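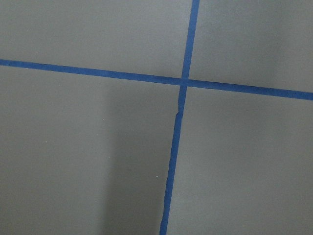

Marking out a tabletop with painter's tape, quick version. Four sections, one for each pile. I use it for sorting screws, puzzle pieces, seed packets, kids' beads. Takes maybe the length of a song.

**You need**

- painter's tape, the blue kind
- a rag
- tape measure
- scissors (tearing works, but you get ragged bits)
- pencil, optional

**Do this**

1. Wipe the surface. Crumbs under tape = bumps. Let it dry all the way.
2. Measure each side and put a tiny pencil tick at the middle. My table is 40 inches by 20, so ticks at half of each. Want one big section and three small? Move the ticks. Doesn't have to be even.
3. Long strip first. Stick down one end, pull out enough to reach the other side plus a bit, keep it snug, then lower it. Don't press as you go. Lower the whole thing, look at it, *then* press.
4. Crooked? Lift one end and re-lay. Do it now, before you rub it down.
5. Second strip across the first. Same way. Just run it straight over the top, no need to cut around the crossing.
6. Rub everything flat with your thumb, middle outwards. Go over the crossing twice — that's where it lifts.
7. Trim the ends or fold them under the table edge. I fold.

**If it goes wrong**

Notch or tear along an edge: leave it if it's only for sorting. If you're painting up to the line, pull that strip and start agian, paint will find the gap.

Strip wanders off at a slant: you were probably pulling sideways off the roll. Hold the roll low, close to the table. A small slant is fine for beads.

Strip gets wavy: too loose. Snugger, but don't stretch it or it creeps back.

**Labels**

Write right on the tape with a marker. Let the ink dry before you put your sleeve in it. Florence Campbell uses 6 sections for her quilt squares, so one long strip and two across, same steps.

**Taking it off**

Peel slow, pulled back low over itself. Top strip first, otherwise the crossing shreds. Check the roll for how many days it can stay down, they're not all teh same. Sticky spots left over — warm water, drop of dish soap, rag.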